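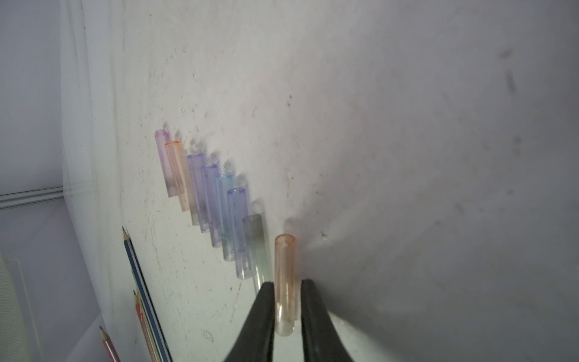

## Moving the Stack to the Top of RAM

This post records a change made to the Gemel firmware in February and the reasoning behind it. It continues the earlier entry on the bootloader, and readers are assumed to have the memory map at hand.

The controller on the Gemel board has 16 KB of RAM. Until the change, the linker script placed the stack directly above the static variables and let it grow downward toward them. An overflow therefore wrote over the last variables in the section, among them the serial receive buffer. The symptom was a corrupted packet, reported by the Bodov office as a wiring fault. Doina Georgiou replaced two cables before the matter was referred to me.

## Measurement

The unused stack was filled with a fixed pattern at startup and inspected after an overnight run. The deepest use recorded was 838 bytes. The stack had been given 768. Most of the excess came from a formatted print call inside the timer interrupt, which had been added for debugging and left in place.

Sandamali Ranasinghe suggested removing the call and leaving the layout alone. I agreed with the first part. The call has been replaced by a flag that the main loop checks and clears.

## The new layout

The stack pointer is now loaded with the highest RAM address at reset. Static data begins at the lowest address, and the free space lies between the two. A guard word sits at the lower limit of the stack and is tested on each pass of the main loop. If it has changed, the firmware stores an error code and resets.

The test adds five instructions to the loop. Farhad Hashemi has asked whether it should run in the timer interrupt as well – I would prefer to keep that routine short, and the question remains open.

Boards with the older bootloader need one further step. That bootloader keeps its update request in the last word of RAM, which the stack now overwrites. The bootloader should be updated first and the application second. Reversing the order leaves the board unable to accept a serial update, and it must then be recovered through the debug header.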